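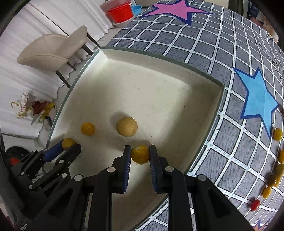 Shallow box, green trim, orange fruit to the left.

Kitchen & Tableware / Factory Visits
By the Ustine Kitchen Notes editor, December

I finally got to the Woltell enamel works in Kasau, and I had such a good time! It's a 2 hour bus ride, and the tour starts at 7 in the morning (bring coffee, theirs is terrible).

They press 2,000 pieces a day, mostly baking dishes and pie plates. The pressing hall is LOUD. I liked the dipping room best, where every dish gets its coat by hand and then hangs on a hook to drip. Our guide let us try one. Mine came out lumpy, so that one went back in the bucket! 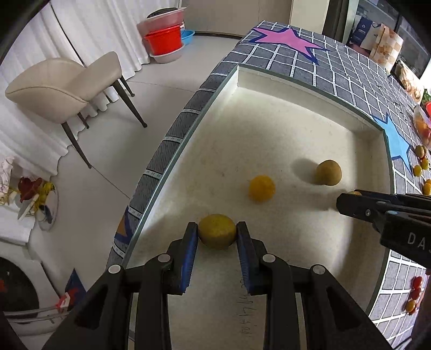 Yellowish fruit over the tray.

After the kilns you end up in the seconds shop, which is dangerous for people like me. I paid $23 for a deep roasting pan with a tiny chip under one handle. I've made lasagna in it twice since and it cleans up with a sponge, no soaking.

Lunch was at Cárdenas, across the road from the gate. Get the bean soup. The afternoon bus back is at ten past three and it does not wait, so don't linger over dessert like I did.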